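**Ticket 655 - grasp point picker drifts to printed motifs on soft items**
Project: Handard (bedding)
Status: open, fix in testing
Updated June 2, 2025

**Symptom**
The picker keeps choosing the boldest bit of print, even when a perfectly good fold is sitting right next to it. Plain sheets are fine. Anything with thick black outlines pulls the grasp point off the edge and onto the flat middle, where the fingers have nothing to close on.

**Tried so far**
- Turned saturation down before scoring. Small gain, lost again on the Weldale set.
- Retrained on the April data with patterned covers mixed in. Better on blankets, no change on cushions.
- Swapped the color score for the Miah fold score, which looks only at shading across a crease. This is the one!

With the fold score on, 27 test grasps gave 5 misses, and 2 of those were the arm stopping early (separate ticket, Tekov driver timeout). The old picker missed more than half of the same set. I reran it with a fresh seed because I didn't believe it, and the numbers held up.

**Still open**
Motion blur. When the wrist camera is moving, black outlines double up and the fold score reads the pair as a crease. I'd like to try skipping blurred views and scoring only once the arm settles - cheap to add, and I'm really curious how far it gets us.

Wrist views for whoever picks this up:

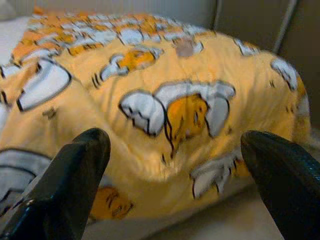
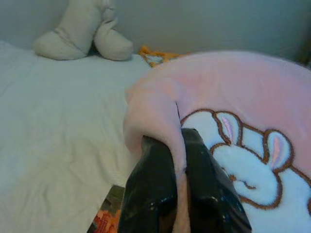

*Wrist camera. First: yellow printed cushion, outlines doubled by blur. Second: fingers closed on a fold of the pink blanket, left of the bunny.*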